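How to Oil a Wooden Tabletop

By Manaia Hinds

Clear the table and wipe it with a damp cloth. Let it dry overnight. Any old wax has to come off first, so go over the top with mineral spirits and a clean rag.

Sand with the grain using 120 grit, then 220. Vacuum the dust and wipe again.

Pour a small pool of oil in the middle and spread it thin with a lint-free cloth. I use Umura hardwax oil, but any hardwax oil goes on the same way. Follow the grain to the ends of the boards. Wait 15 minutes and wipe off everything that has not soaked in. Oil left standing turns sticky.

Give it 24 hours and put on a second coat, thinner than the first. For more shine, buff with a white pad once the second coat is dry to the touch.

Keep hot pans and wet glasses off the top for 28 days. Lay used rags flat outdoors to dry before you throw them out, as balled-up oily rags can catch fire.

Recoat once a year, or when water stops beading.

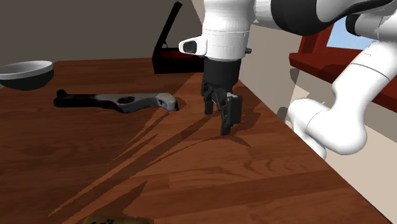

Glossy reddish-brown top with long, dark grain streaks.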